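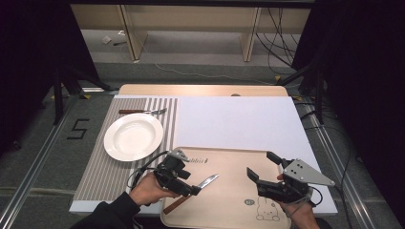 Home | Forums | Data Collection | Search
Print this page | E-mail this thread

Posted 14 May 2023 by gristmill

So Trurico wants 2000 table-setting demos done with hand-held grippers. Plate, fork, knife on a tray, that kind of thing. I don't buy it. A person's wrists are doing all the clever work, and the arm that has to copy them hasn't got those wrists.

oxbow_7
We did 500 on the Lerkby project and the policy was fine with forks. Knives lying flat on a tray were bad.

gristmill
Fine how? Same table, same plate?

oxbow_7
Same table, yes. 61 percent on a new one.

pell
That's a coin flip with extra steps. I'd take 45 good teleop runs over a pile of these.

tandem
Disagree. Teleop is so slow that people get bored and sloppy. With hand-helds you at least get natural speed.

pell
Natural speed the robot can't hit. Wamau had to slow every clip down.

tandem
Wamau also never moved the tray. Bad data either way.

gristmill
Has anyone seen numbers from Bravo on two-handed pickups? They promised them in October.

oxbow_7
Only the slides. No failures listed, so make of that what you like.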